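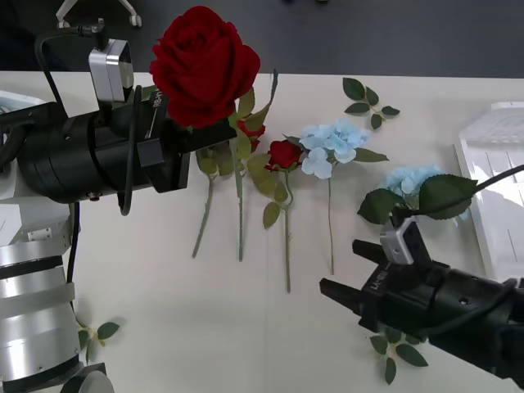

A red rose, held up over a white tabletop.

9th February

Clear last night for the first time in weeks, so I took the telescope out to the field behind Grurnside and stayed until my fingers gave up.

I wanted another look at the Rosette Nebula. It sits in Monoceros, to the left of Orion, and at this time of year it is well placed by mid-evening. The star cluster in the middle is easy. I had it in binoculars within a minute of finding Betelgeuse and working my way across. The nebula itself is another matter. It is wider than the full Moon, but the light is spread so thin that a bit of haze or a streetlight will wipe it out.

I used the 6 inch Koltow reflector with the lowest power eyepiece I own and an old Jernis filter that screws into the bottom of it. Without the filter, nothing but stars. With it, after almost 18 minutes under the hood of my coat, I started to get a gray patch on one side of the cluster, then a darker gap where the stars are. I never saw the full ring. The north side was the best part - I could lose it and find it again by tapping the tube.

The red color in photographs comes from hydrogen, and the eye does not pick it up at that level. People who come along to the field for the first time are often let down by this, so I now mention it before they look.

I made a sketch and logged it as number 682. At the rate I am going I will reach 1,000 observations in a few years, clouds permitting. The notebook got damp and two pages have stuck together, one of them a decent drawing of Jupiter.

Dew was on the finder by the time I packed up. The heater strap I ordered from Falcão still has not arrived. If it gets here before the Moon is back in the evening sky I will try again with the Cone Nebula, a short hop north. Otherwise that one waits until next winter, as by June the whole region is lost in the Sun.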